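Futeo starts program on household chores for two-arm robots

Zormont, Jul 8, 2019 – Futeo, a developer of robot software, announced today the start of Proma, a program which will test if machines can do small chores of the home and the shop floor. The first round includes four chores: handling of power cords, folding of towels, sorting of cutlery and refilling of shelves.

Each chore will be tried 300 times. Futeo will publish all results, also the failed attempts. "We are asked often when the robot will help in the kitchen," the company states. "Our answer today is: not yet, and we want to show with numbers how far it is."

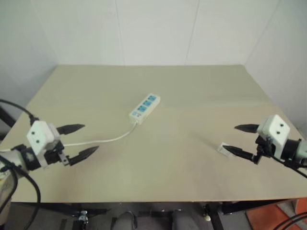 Cord handling in the Proma program: the left gripper holds the plug of a white power strip.

Cords are considered the most difficult of the chores, as they change their shape with every movement. In early trials in July, the system completed the cord task in 3 of 100 attempts. Towels went better, but a person is still much faster.

The test tables were built by the workshop Ruchti. A first report on Proma will be available on the Futeo website free of charge.

Press contact: Futeo, Communications Office, Zormont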